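August, late, with the window open

I've been meaning to write this down since the weekend of the reading group, and now it's gone eleven and the tea's cold, so it will have to come out in whatever order it likes. We finished the Janssen essays at last. Volker Janssen, I mean, the one who writes about landscape painting as though every hedge had a landlord standing behind it (which, he'd say, it did). There were 7 of us left by the end, out of the 17 who put their names down in spring, and I thought that was rather good going for a book with no pictures in it and footnotes longer than the chapters.

The essay that has stayed with me is the one on the Sauerland views. He takes a small oil from 1750, a valley with a mill and a strip of cleared wood, and spends thirty pages asking who paid for it and what they wanted to see when they looked up from their dinner. I grumbled all through the first half. I do like a valley to be a valley now and then! But by the time he got to the woodcutters, painted so small that you could cover them with a grain of rice, I had put my toast down and was reading properly. He says the painter knew exactly how small to make them, and I haven't been able to look at the print on our landing in the same way since.

Miriam thinks he bullies the pictures. She said so very nicely, over the second pot, and then we had a proper argument, the warm sort, about whether a painter can be blamed for what his buyer wanted. I said yes, a bit. She said I'd never have dared say that about a novelist, and she had me there, because I forgive novelists nearly everything.
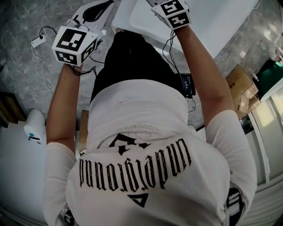
Anyway, we must choose the next one before the evenings draw in. I'd like Cadia, the long poem set in the copper town, which I've started twice and never got past part 2. Miriam is holding out for the Treltness letters, and I can see her point, as they're short and you can dip in and out of them on the bus. There's also the Drerik pamphlet on public murals, but I lent my copy to somebody last winter and can't for the life of me think who.

I ought to write to Janssen's publisher and ask whether the second volume is ever coming. I've got as far as finding a stamp. Bed now, and the window shut, as the moths have found the lamp.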